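Brotcombe Coat Stand by Wieser

We've wanted a proper free-standing coat stand in the shop for ages, and the Brotcombe is the one we'd happily put in our own hallways. It's a plain wooden pole with round pegs set at different heights, and it takes up hardly any floor at all. Great for renters, great for old houses with walls you'd rather not drill into!

The pegs are the best part. They're turned with a slight upward tilt, so a heavy winter coat stays put, and the spacing lets you hang a long raincoat without it swallowing everything underneath. Kids can reach the lower ones (whether they use them is another matter).

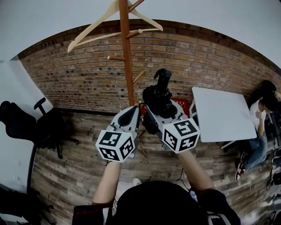 Pirmin Hollenstein drew the first version for a ski hut that needed something sturdy for wet jackets, and Wieser has kept his joint at the base ever since. The feet slot into the pole and lock with 2 bolts - no glue, no wobble after a season of use. We loaded ours up with parkas, a backpack and a very full tote bag, and it stood like a tree.

Assembly takes 11 minutes if you read the leaflet first. The hex key is in the box. Tighten the bolts again after the first week, as the wood settles a little once there's weight on it.

Finish: hard wax oil. Wipe with a dry cloth, and re-oil once a year if it lives near a radiator.

Also in the range: the shorter Bullix for kids' rooms, and the Zurkton wall rail, which uses the same pegs and looks lovely over a bench.

The new batch arrived in October 2020 and there are 200 in it, so we should be fine for stock through the winter. Spare pegs are sold in packs of 2. Ships flat in one long box - please check it'll go up your stairs!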